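Mar 12, 2024

Third round on the Vornow gel topcoat, the one that is supposed to wear for 16 days without a lamp. I still don't buy it. Sohail Butt keeps saying the first two rounds failed on prep and I keep saying that if prep matters that much the bottle should mention it.

Base this time was Narken ridge filler, two thin coats of the dark teal creme, then topcoat. Left hand Vornow, right hand our usual quick dry. Same bottle of creme for both. Wiped with acetone first, no cuticle oil until the next morning (Sohail's rule, fine, I followed it).

Notes as they came:

- Dry to touch at 3 minutes, left. Right was slower, but not by enough to care.
- Sheet marks on left thumb after 40 minutes. So "dry to touch" means touch and nothing else.
- Left index chipped at the free edge on day 2. Right index fine.
- Shine is better on the left, I'll give it that. Glassy, and it evens out brush strokes.
- Smell is stronger than round two. New batch? The lot number is printed on the box and Araceli threw the box out.

Baltasar Miranda wore it on toes and reports no chips at all. Toes don't count. You could put school glue on toes and get two weeks.

Fahad wants to test whether the topcoat dulls next to things that rub on the hand and wrist all day: cuffs, bag handles, watch straps. I said okay as long as somebody writes down what the rubbing is, how long, and on which nail. Last time we got "normal wear" in the log and it was useless.

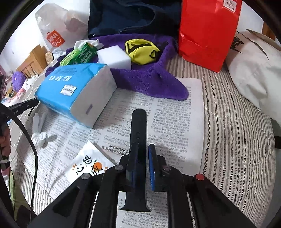
Black silicone watch strap, over newspaper.

For the rub test we need a plain creme, no shimmer, no flakes. Shimmer hides scuffs and then everybody gets a good score. Gonzalo Olmedo suggested the Nirkitley white, which shows every mark but also stains from denim, so a gray smudge could be dye and not wear. I'd go with the red. Araceli prefers white anyway. Not settled.

Separate matter — the Sakalauskas remover. It took the Vornow off in two passes with cotton, same as any ordinary polish. If the topcoat really formed the hard film they describe, I would expect it to put up more of a fight. Could be the remover is good. More likely the film is a thick regular topcoat with a nicer label.

To do before round four:

1. Swap hands, Vornow on the right. I'm right-handed and the left had the easy job and still chipped first.
2. Keep the box.
3. Cap the free edge on half the nails only, note which.
4. Ask Sohail what he did differently on his middle finger, the only one of his that lasted.

Old bottle from June is going stringy at the neck. Don't thin it, I want to see how it goes on as is.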